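Halline Fan Circle – Minutes of the Monthly Meeting
Held Monday, July 10, 2023, in the upstairs room at the Gorkus
In the chair: Jolán Kocsis
Minutes: Markos Triantafyllou

Jolán opened the meeting at seven and welcomed everybody warmly, with a special hello to the members who had come straight from work and had not yet had any supper.
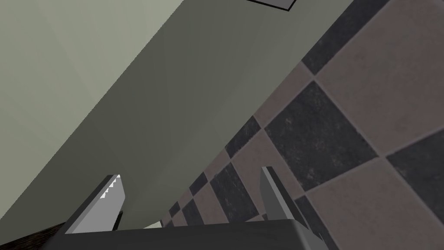
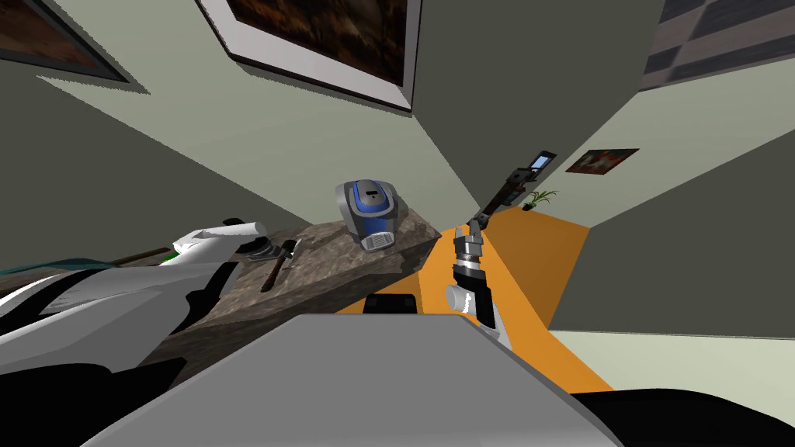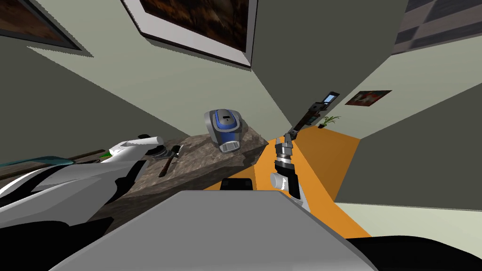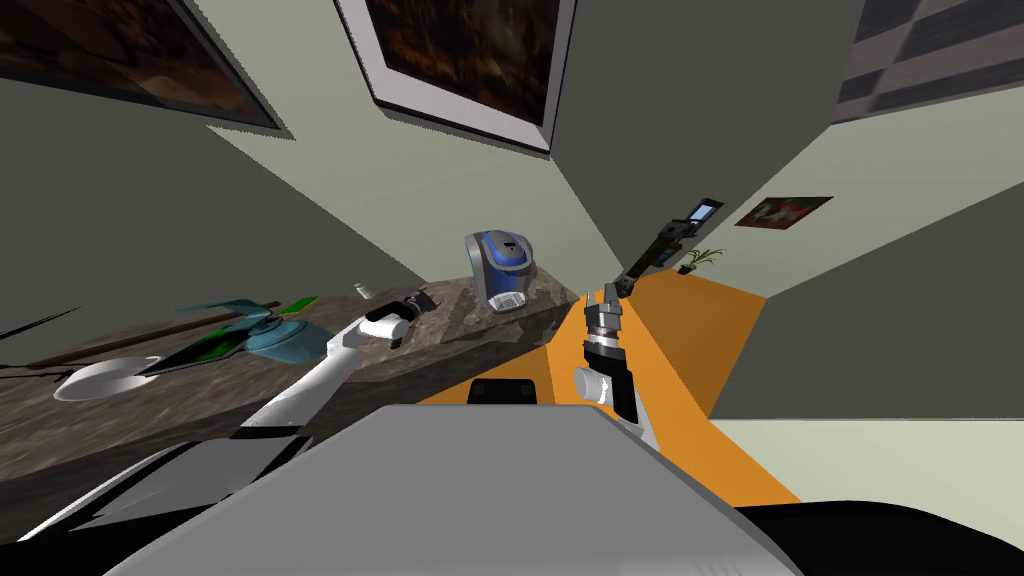

Simulated interior, four views with robot gripper or arms.

1. Minutes of the last meeting
Read and agreed, with one correction: the sing-along in February was at the Wróbel, and my apologies to everyone there for writing down the wrong hall.

2. Tickets for the Meltov concert
This took up most of the evening, as I think we all expected it would. Jolán reported that the promoter has set aside 40 seats for us in the side balcony, provided we pay for them in one go before the general sale opens. We had asked for 200, so there was a good deal of sighing, although several people pointed out very kindly that the side balcony has a lovely view of the keyboards.

We talked for a long while about how to share the seats out. First come, first served was felt to be hard on anyone who works mornings. A draw was liked much better, and it was agreed that members may enter singly or as a pair, and that a pair wins or loses together. Names go to Jolán by email by the end of the month. Anyone who does not get a seat will be first on the list for returns.

There was also a question about resale. The feeling in the room was strong – seats bought through the circle are passed on at the price paid, to another member, and that will now be printed on the draw form.

3. Greeting banner
The quote for printing came in at $295, a little more than we had hoped. Markos will ask whether a plain back would bring it down. The wording was left for next time, after three suggestions and some very spirited singing to test whether they fit the chorus.

4. Fan meeting
The band's office has written back, and such a nice letter it was, to say that Halline will meet 20 of us before the show for a short chat and a group photo. No gifts larger than a shoebox, please, and no food. It was agreed to hold a separate draw for this, open to every paid-up member whether or not they have a balcony seat.

5. Any other business
The lost scarf from the last outing is still with Jolán, who would dearly like to give it back.

The next meeting will be in the same room at the same time. Please bring your draw forms, and a chair cushion if you found the benches hard.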